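How to Make a Letter Balance Out of a Strip of Clear Plastic

Posted by Vesela Dumitrescu
Filed under: Desk things, Small repairs
4 comments

My kitchen scale has opinions. It will weigh a melon all day, but put an envelope on it and it says zero, then thinks about it, then says zero again. I could have bought a letter scale. I spent two evenings making one from scraps, which saved me the price of a sandwich.

It won't give you a number. It tells you whether the thing on one end is heavier than the thing on the other, and for letters that is plenty.

What you need

A long, thin strip of clear plastic, stiff enough that it doesn't droop when you hold it in the middle. Mine came out of a box of Guner shelf parts, where it had no job that I could work out.
Small metal clips for the ends
A short, heavy little piece of metal for the middle. A magnet or a fat nut will do.
A round pencil
Two books of the same thickness
Masking tape
Something whose weight you already know

Getting the strip ready

Peel off any protective film. If you aren't sure there is any, there is, and it will take you most of a podcast to find the corner.

Wash the strip in dish soap and dry it with a soft cloth. Clear plastic shows every fingerprint you have ever had, and it also vanishes on a white table, so put a bit of tape on it if you plan to walk away. I lost mine for 20 minutes. It was in front of me.

Check both ends for burrs and sand them lightly. Wrap the rest in tape first or you'll scratch the shiny face -- I did the scratching so you can skip it.

Adding the clips

Fit one clip on each tip and tighten the fasteners a little at a time. When the clip stops sliding, quit. One more turn feels responsible and cracks the plastic.

Zlatko Hodžić wrote in after my last post to recommend binder clips. They work, but they're heavy enough that the balance spends its time weighing its own clips.

Finding the middle

Do not use a ruler. The ruler knows where the middle of the length is, and you want the middle of the weight.

1. Stand the two books a few inches apart and lay the pencil across the gap.
2. Set the strip across the pencil, clips and all.
3. Nudge it until it stops tipping. Breathe somewhere else.
4. Mark the spot with a sliver of tape.
5. Put the little metal piece on the mark, on the top face. Leave it loose for now.

The metal piece is your adjuster. If the left side dips, slide it a hair to the right, and the other way around. Once the strip stays level, fix it down with a dab of removable putty. I used glue the first time and got a very well-made balance that leaned left.

Using it

Hang your known weight from one clip and the letter from the other. Keep both close to the tips. If the letter end goes down, you owe more postage, or you could write less.

Test it with two identical envelopes before you trust it, then swap them and test again. If the same side wins both times, the envelopes are innocent and your adjuster has moved.

Keep it out of drafts. Mine lived next to a heating vent all through December and reported that every card was weightless for 7 minutes, then enormous.
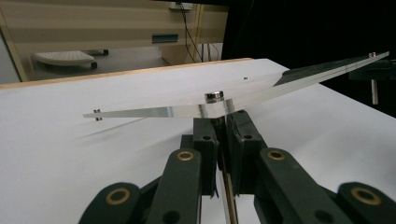

Store it flat when you're done, with the clips on. Leaned against a wall it will take on a gentle curve by spring, and then you'll be back in the shelf box looking for another one.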